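Pipette

A pipette is a small hand tool for picking up a measured amount of liquid and setting it down somewhere else, and it is found in nearly every lab, school, and clinic you might care to walk into.
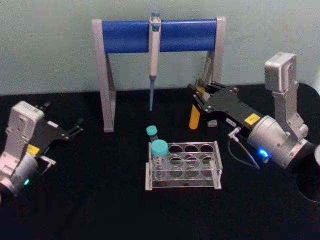
One reader of the Tendham handbook wrote in to say that the hardest part to learn is the thumb, which always wants to let go too fast and pull air in along with the liquid. The handbook's editors agreed, and the advice on a slow, even release now takes up most of page 12.

The older kind is a plain glass tube, filled by suction and read against a line. Piston models came later, and makers such as Strobel and Skandora sell them in a good many sizes, with 300 microliters a friendly middle choice for beginners.

Care is simple enough, though people do put it off (and then wonder why their numbers wander!). Most labs check each one against a balance every January, weighing out pure water at a steady room temperature and writing the results in a log.

See also: Burette, Syringe, Measuring cylinder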